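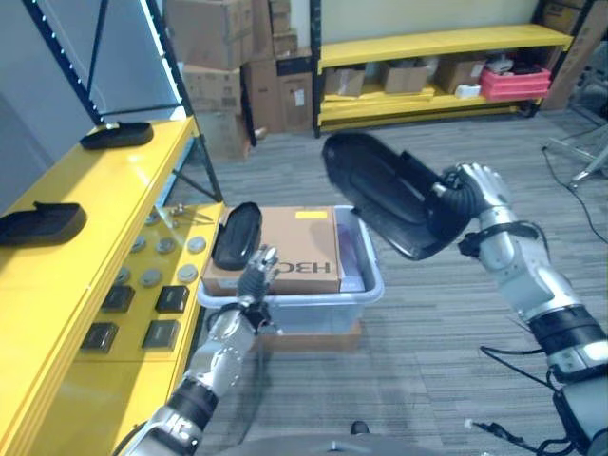

Black molded plastic, two pieces of it.

I finally have good news for anybody in Bareveck who's been hauling broken plastic to the county dump: the drop-off on Trnka Street is open again! It started back up in April, and I went by this morning with a trunk full of cracked planters and one very sad sled.

Natália Štěpánek runs the place for Livley, the hauler that took over the town contract, and she told me they now take 19 kinds of hard plastic, up from 12 last year. Car trim is on the list (finally), and so are plant trays, buckets and most toys. Foam, garden hose and anything that held motor oil still have to go to the county.

The gate opens at 9 and there's a $28 yearly sticker, same as before. I grumbled about that and then paid it. You can get one at the window or at Dindano Hardware, where Onni Mustonen keeps a stack by the register.

Please rinse your stuff first! The guy ahead of me had a bucket with something growing in it and they sent him home.

If you don't drive, Livley is looking at a curbside pickup for the fall. I'll post the route when I get it.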